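Stop Throwing Away the Bad Takes

Loredana Testa

Most teams that collect demonstrations for a learning system keep score by volume. So many takes a day, so many hours a month. I ran collection at Dillik on that basis until June, and I now think the number did us more harm than any broken gripper.

Our target was 2000 takes of furniture handling. The operators knew the target, and they knew a take only counted if it ended with the part in the right place and no visible fumbling in between. So they got very good at not fumbling. They learned which grips never slipped and they used those. They learned to set the table up the way they liked it. By the end of the second month you could watch 20 takes in a row and have trouble telling them apart.

The policy we trained on that set did fine as long as the table looked the way the operators liked it. Move the part a hand's width and it reached for the place where the part used to be. It had never been shown a recovery. We had deleted every one.

The people at Flindard, who do similar work on smaller parts, told me they had the same problem and solved it by collecting more. I don't think more is the answer when the extra takes are cut to the same pattern.

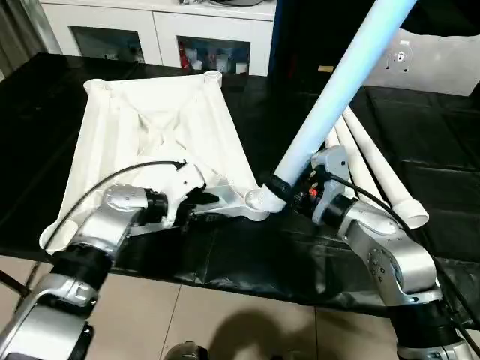
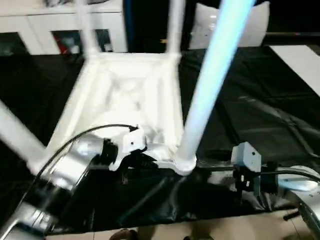
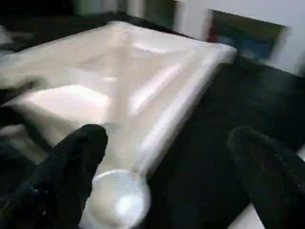 Dark covering on the table, white parts, gripper work in tight quarters: pipe and fabric in the first, an upside-down chair in the second, a wrist view in the third.

5 min read

Look at what the arms have to deal with in material like this. Fabric sags and wrinkles, and it won't wrinkle the same way on the next take. A glossy white seat under bright light loses half its detail. From the wrist, a moving white surface smears and the black fingers in front of it are the only thing to steer by, and even they run off the edge of the view. An operator deals with all of that by adjusting. They go in a little off, feel that it's wrong, back out and go in again. The adjusting is the skill. If you cut the tape down to the takes where no adjusting was needed, you have cut out the skill and kept the choreography.

There is a fair objection, which is that a learner copies what it sees. Feed it mistakes and it will make mistakes. I accept that for some kinds of bad take. An operator who loses interest and waves the arm around is teaching nothing. A take where the cameras fell out of step should go in the trash. But a slip followed by a regrasp is a good demonstration with a bad first half, and it takes very little work to mark where the first half ends. At Dillik we used a tool called Flekness for this. It has one key for "trouble starts" and one for "trouble over." A new person can learn it before lunch.

The other thing I would change is who sets the table. When the operator lays out the parts, they lay them out for their own comfort without meaning to. Have somebody else do it, and have them do it between every take. Our operators hated this. The daily count dropped, and I had to explain the drop to Zamora, the client paying for the data, who had been promised the bigger number. It was not a pleasant call. They wanted to know why they were getting fewer takes for the same money, and I said they were getting takes that differed from each other.

I would also cap the session. After 9 in the evening our takes got faster and lazier, and they passed review because fast and lazy still puts the chair where it belongs.

If you buy this kind of data, ask the supplier what share of takes they discard and for what reasons. Ask to see some of the discards. If they have already been deleted, ask for a lower price.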